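Drawer organizers

4 min read

A drawer organizer is anything you put inside a drawer to split it into smaller spaces. I've been keeping this page going for a while now, and I still get a bit carried away with it (sorry in advance!), so let's start with the plain version. There are three main families: trays, which sit loose on the bottom; dividers, which stand upright and press against the sides; and tubes or cups, which hold small things on end or lying down.

Trays are the oldest kind by a long way. Cutlery boxes with fixed wooden walls were common before kitchens had built-in drawers at all, and people simply lifted the box in once the drawers came along. Tubes came much later, mostly from folks cutting up leftover pipe for cables and socks.
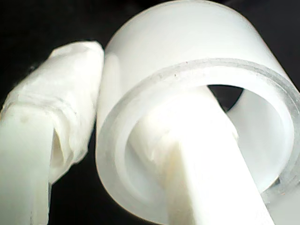

Sizes are where it all gets messy. Drawers have never really been standardized, and the two makers I know best don't agree with each other either. Greda sells its trays in steps of 11 millimeters, so you can nearly always fill a drawer wall to wall if you're patient. Collthorpe makes one long insert, 616 millimeters, and expects you to trim it with a fine saw. I've done both, and I like the Greda way better – but the Collthorpe insert does look lovely once it's in.

Most organizers today are molded plastic, with bamboo and felt a fair way behind. Plastic wipes clean and doesn't swell, though the cheap stuff slides every time you shut the drawer. A scrap of rubber mat under it sorts that out.
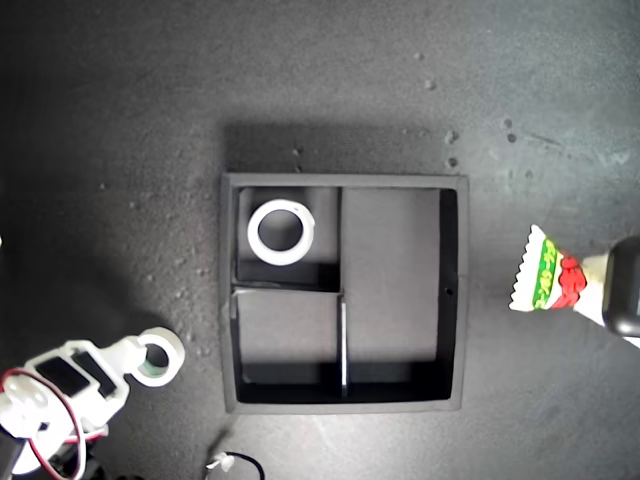 Depth matters more than people expect! Measure from the drawer floor to the underside of the frame over it, not to the top of the drawer front, or you'll end up with a drawer that jams on its own contents. I learned this with a full set of batteries and a butter knife.

Collectors do exist, by the way. The little museum in Pakville has 2,000 drawer fittings, of which 200 are organizers of one sort or another, and the Kanagaratnam cabinet there still has its original felt-lined inserts. It's open again from April, and the back room is worth asking for.

See also: cutlery box, pegboard, printer's type case.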